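The one-bag bedroom, reconsidered

Nestside's spring leaflet says a bedroom bin needs emptying once a week, and that a liner "keeps the chore under a minute." I have my doubts. Piyumi Sarkar kept a tally for us from December on, and she changed over 42 liners in that time – mostly for tissues and cotton balls.

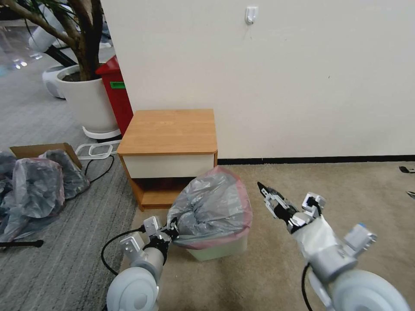
Small mint-green bin with a knotted gray liner, by the bedside cabinet.

The leaflet also wants the bag knotted before you lift it. Fine, but a full bag in a small bin tends to catch on the rim, and I'd like to see them time that. Ntombi Mnguni skips liners and rinses the bin instead. She says it takes her 7 minutes, carpet dabbing included. Liners at Drindwood are now sold in rolls of 68.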